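How to Descale a Drip Coffee Maker

Updated 2024-04-28

If your coffee maker takes longer than it used to, or stops with water still in the tank, scale is the usual cause. Scale is the chalky mineral layer that hard water leaves behind when it's heated. You can remove it with white vinegar or a store-bought descaler. The job takes less than an hour, and most of that is waiting.

These steps are for ordinary drip machines with a glass or steel pot. Espresso machines and pod machines have their own cleaning cycles, so check the manual for those.

What you need

White vinegar (plain, 5 percent)
Cold tap water
A paper filter
A soft cloth
An old toothbrush
A large bowl or second pitcher

Step 1. Empty the machine

Turn it off and let it cool. Throw out the old grounds and filter, and rinse the basket and pot. If your machine has a charcoal water filter in the tank, take it out. Vinegar ruins these, and the taste stays in the charcoal for weeks.

Step 2. Fill the tank

Mix equal parts vinegar and water and fill the tank to the top line. For a bad case, go to 2 parts vinegar and one part water. Put a clean paper filter in the basket to catch loose flakes.

If you use a packaged descaler, follow the amounts on the label instead. Never mix it with vinegar, and never use bleach in a coffee maker.

Step 3. Run half a cycle

Start a normal brew. When the pot is half full, switch the machine off and leave it for 30 minutes. The mixture needs to sit in the heating tube, where the thickest scale builds up.

Some machines won't let you stop partway. With those, let the cycle finish, wait until the machine has cooled, pour the mixture back in the tank and run it again.

While you wait, use the toothbrush on the shower head, the small plate with holes above the basket. Dip the brush in vinegar and work it across each hole. A wooden toothpick will clear any that are still blocked – don't use a metal pin, as it can widen the holes.
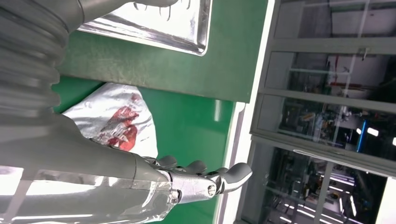 Step 4. Finish the cycle

Switch the machine back on and let the rest run through. Pour out the pot and throw away the filter. If you see a lot of white flakes, repeat steps 2 and 3 with a fresh mixture.

Step 5. Rinse

Fill the tank with plain cold water and run a full cycle. Empty the pot and do it again. Smell the water after the second rinse. If there is any vinegar left in it, run a third. Wash the pot and basket with dish soap, wipe down the outside, and put the charcoal filter back.

How often to do it

With hard water, descale every month. With soft water, every three or four months is enough. I'm in Stovville, where the water is very hard, and my kettle shows a white ring within 8 days of cleaning.

If the machine is still slow after two treatments, the heating tube may be too clogged to save, or the small valve under the tank may be stuck.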